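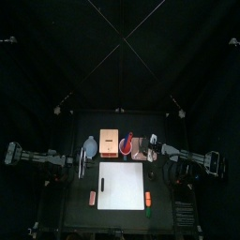
Fig. 1. Two-arm table with assorted items and a white cutting board.

Week 7: When the station changes, what happens to the person?

Our case is the preparation kitchen of Thorlacius, where 40 people work in two shifts. The firm is now planning a table with two arms, one from each side. Please read the interview with Hrefna Hallgrímsson, the shift leader, before the seminar.

Points to remember from the lecture:

The arms take over tasks, and a job is more than its tasks. A kitchen worker also notices a bad smell, or helps a new colleague – these things are seldom written in the job description.

New work appears. Somebody must set out the items, clear the table and decide when to stop the arms. At Thorlacius this work has no title yet and no extra pay.

Skill can be lost slowly. Hrefna asks that each worker keeps one manual shift per week.

For the seminar: write 200 words on who should be asked before such a table is bought, and at which stage. Bring it on paper.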